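From: Concetta Martinelli
To: Flistivcombe Energy list
Date: May 18, 2026
Subject: Re: The Voltora battery site and what it means for our bills

Primo Gentile wrote:
> Hello all. I went to the Voltora drop-in at the hall and came away more
> muddled than I went in. They want to put battery storage on the old
> Caruso yard and they kept saying it would "support the grid", but when I
> asked if it would bring my electric bill down I got a leaflet. Has anyone
> read the full application? It is 834 pages and I have a job.
> Primo

Dear Primo, and everyone else,

I have read a fair bit of it, though I will own up to skipping the drainage tables. I had a streaming cold most of last week and it was either that or the telly, so you may as well have the benefit.

The short answer on bills is no, not directly. The batteries would fill up when there is plenty of wind and sell the power back in the evening when everyone has the oven on. Voltora gets the difference. If enough places do this, prices ought to calm down for the whole country, but I wouldn't go planning a holiday on it.

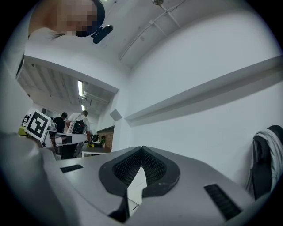 Noise and lorries

The fans are what I would worry about if I lived on the lane. The report puts the nearest house at 77 metres from the fence, and the noise readings were all taken in April on still days, at the front of the site. I would like to see some from the back, where the bank drops away and sound carries so well (we used to hear the Caruso radio from our kitchen, and I know every word of some dreadful songs as a result!).

Lorries would come in by the top road for some 3 months. I rather expected worse.

Fire

Lots of you have asked me about this in the shop. There is a plan, and it does give 2 ways in for the fire engines, but the second one goes over the Vidinel track, and anybody who has taken a car along there in winter will have a view on that. I have written to ask who would pay to surface it.

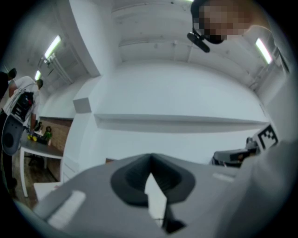
I should say that I am not against the thing. We have been grumbling for years that the turbines on the ridge get switched off when it blows hard, and storage is a sensible answer to that. I would just like it done properly, with the track sorted and the fans at the far end of the yard.

Primo, if you want my notes I can drop them round, they are in biro and a bit sideways in places. Comments to the council can go in by letter or on the website, and please put your own address on or they won't be counted.

Warmest wishes to all, and thank you to whoever left the rhubarb,

Concetta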